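Kudeck Siren and Alert Log

Data card, version 3

Summary

Kudeck is a dated record of public warning sirens and phone alerts in the Sandau border district, put together from council notices, local radio bulletins and reports sent in by residents. It holds 2,287 alert entries. Each entry gives the time an alert began, the zone it covered, the kind of threat announced and, where known, the time of the all-clear.

Last updated: October 14, 2025
Maintainer: Pranab Rathnayake
Files: alerts.csv, zones.csv, sources.csv, changes.txt

What is in the files

alerts.csv has one row per alert and zone. If a siren sounded in three zones at the same minute, there are three rows with the same event_id. Times are local, in 24-hour form, and the offset is in its own column.

zones.csv lists the 41 warning zones with their names in each language used on local signs. Zone borders were redrawn in August. Old zone codes are kept in the column zone_old, so please join on that column for earlier rows.

sources.csv gives the publisher, the language and the date we read each notice. Full text is not included.

Threat types

The column threat takes one of these values: rocket, drone, artillery, test, unknown. We use the word given in the first official notice, even if a later notice changed it. The later word goes in threat_revised. Silent tests are left out.

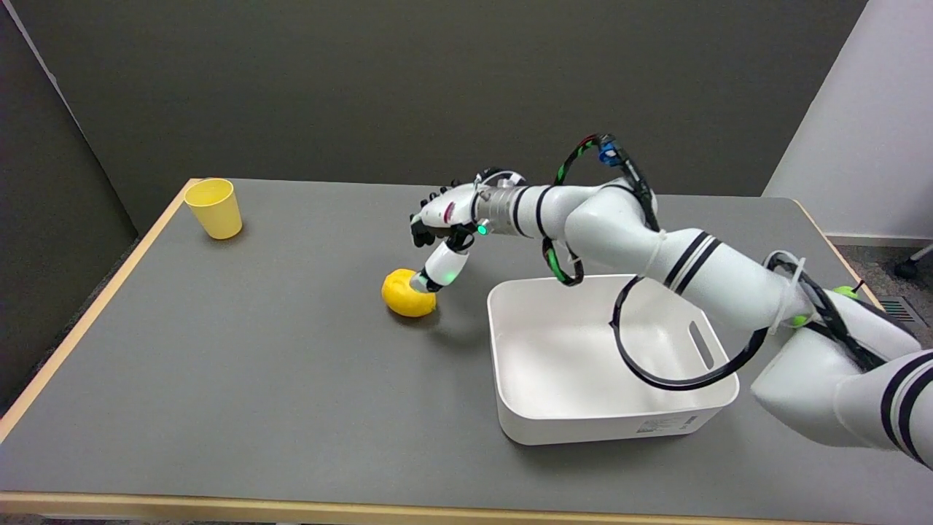 A robotic hand over a yellow fruit on a grey tabletop, with a yellow cup and a white bin.

How entries are checked

Two people read every notice separately and fill in the row. Where they disagree, a third reader decides and the row is marked in the column disputed. There are 388 such rows, mostly over the end time. Residents' reports are only used to fill gaps in timing and are never the sole source for an alert.

Place names from the Oláh valley were spelt in several ways in the early notices. They now follow the spelling on the district map. The matching script is called Semidico and can be run again with the settings in changes.txt.

Known problems

End times are missing for many night alerts.
Phone alerts can arrive several minutes after the siren. The column start holds the siren time if both are known.
The two northern zones had no siren of their own before the August changes and were covered by the neighbouring town's.
An alert does not mean that anything landed. Damage and casualties are not recorded, and the file should not be used to estimate them.

Use and corrections

The log is free to use for research and reporting with credit to the project. It is not a live service and must not be used for safety decisions. Exports are limited to up to 1,000 rows per request; the full file can be had by writing to the maintainer.

To report a mistake, send the event_id, the column and a link to the notice. Corrections are listed in changes.txt with the old value kept beside the new one.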